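Weniger Zeug, mehr Platz: Mein Jahr mit dem leeren Schreibtisch

Angefangen hat alles mit einer Büroklammer. Ich suchte eine einzige, verdammte Büroklammer und fand stattdessen drei Locher, einen vertrockneten Textmarker und die Garantiekarte eines Toasters, den ich längst verschenkt hatte.

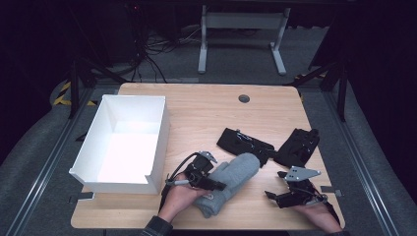
Da saß ich also im April um halb elf abends auf dem Boden meines Arbeitszimmers und habe alles aus den Schubladen gekippt. Alles! 336 Einzelteile waren es (ja, ich habe eine Strichliste geführt, fragt nicht), und benutzt hatte ich davon im letzten halben Jahr vielleicht eine Handvoll.

Nun bin ich wirklich keine Minimalistin. In meiner Küche stehen sechs Teekannen, und ich würde jede einzelne verteidigen. Aber Schreibtische sind ein eigenes Kapitel. Meiner stammt noch aus der Zeit, als ich in Burkesham studiert habe, aus einem Trödelladen namens Deligiannis, wo man zum Möbelstück immer einen Kaffee bekam und meistens auch eine Lebensgeschichte. Er hat zwei Umzüge und eine undichte Dachluke überlebt. Das Chaos darauf ist jedes Mal mit umgezogen, in denselben Kartons.

Ausprobiert habe ich danach so ziemlich jedes System. Hängeregister: nach zwei Wochen aufgegeben. Farbige Mappen: hübsch, aber was war noch mal grün? Dann kam das Sortiersystem von Lirkitik, 132 Euro hat mich der Spaß gekostet, und am Ende lagen die Einsätze selbst als Gerümpel im Regal.

Geholfen hat mir schließlich etwas furchtbar Schlichtes, das ich mir in einem Coworking-Haus in Prestwood abgeschaut habe. Dort räumt man abends alles vom Tisch, was am nächsten Morgen nicht als Erstes gebraucht wird. Fünf Minuten, fertig. Ich stelle mir dafür den Küchenwecker, und wenn er klingelt, höre ich auf, auch mitten im Kabelsalat.

Klappt das immer? Natürlich nicht. In der Steuerwoche sah es hier wieder aus wie auf dem Flohmarkt, und die Schublade unten links mache ich nur auf, wenn ich gute Laune habe. Aber ich setze mich morgens lieber hin als früher, und die Büroklammern haben jetzt ein Marmeladenglas. Erdbeere, das Etikett klebt noch dran.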